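Flidar 208 Immersion Cooling Tank for ASIC Miners

Product code: Flidar 208
Manufacturer: Bumden
Availability: Ships from the Iltent warehouse. Orders placed now are scheduled for March.
Price: $3,681, fluid not included

The Flidar 208 is a single-phase immersion tank for SHA-256 and Scrypt miners. Boards sit upright in a bath of dielectric fluid, and a pump moves the fluid through an external heat exchanger. The stock fans are removed before installation. Most of the noise in a mining room comes from those fans, so the room is much quieter once the machines are in the tank.

The tank is a welded steel shell with a hinged lid and a gasket. Hanging rails inside the shell are adjustable and accept most common miner housings without drilling. Power supplies can be mounted in the fluid or on the dry shelf at the rear. Supplies with paper labels or thermal pads of unknown type should stay on the dry shelf.

Specifications

Fluid capacity: 378 liters
Maximum fluid temperature at pump inlet: 40 °C
Cooling type: single-phase, forced circulation
Pump: magnetic drive, sealed, replaceable without draining the tank
Heat exchanger: brazed plate, connects to a dry cooler or water loop
Control: Dhillon controller with Ethernet port and relay output
Lid: hinged, with gasket and two latches
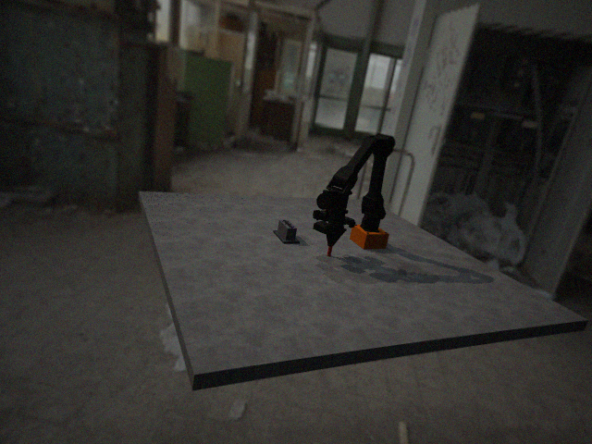 Can I overclock my miners in the Flidar 208?
The tank supports it as long as the fluid at the pump inlet stays at or below the rated maximum. The limit is usually the power supply or the room circuit. Raise the clock in small steps, let the bath settle after each one, and check hardware error rates in the miner's own status page before going further. Check your miner warranty first, as many manufacturers void it when firmware is changed.

Controller

The Dhillon controller reads fluid temperature at the inlet and outlet and adjusts pump speed between two set points. If the inlet goes over the limit, the relay opens. Wire the relay to a contactor on the miner circuit so that power is cut to the machines while the pump keeps running. Do not run the pump from the same contactor.

Readings are available over the local network as a plain status page or by SNMP. There is no cloud account and no subscription. The controller does not talk to the miners and does not need pool or wallet details.

Installation notes

Place the tank on a level floor rated for the filled weight. Leave clearance behind it for the hose connections and the dry shelf. Remove fans and install fan simulators before lowering a miner into the bath - most control boards will refuse to start without a fan signal. Replace thermal paste with a compound listed as compatible with your fluid.

Fill slowly with the pump off. Run the pump with no miners powered and check every fitting for leaks before going live.

In the box

Tank with lid
Pump and heat exchanger, pre-piped
Dhillon controller and two temperature probes
Hanging rails and hardware
Hose fittings
Printed manual

Dry cooler, fluid and fan simulators are sold separately.

Page updated 14 January 2019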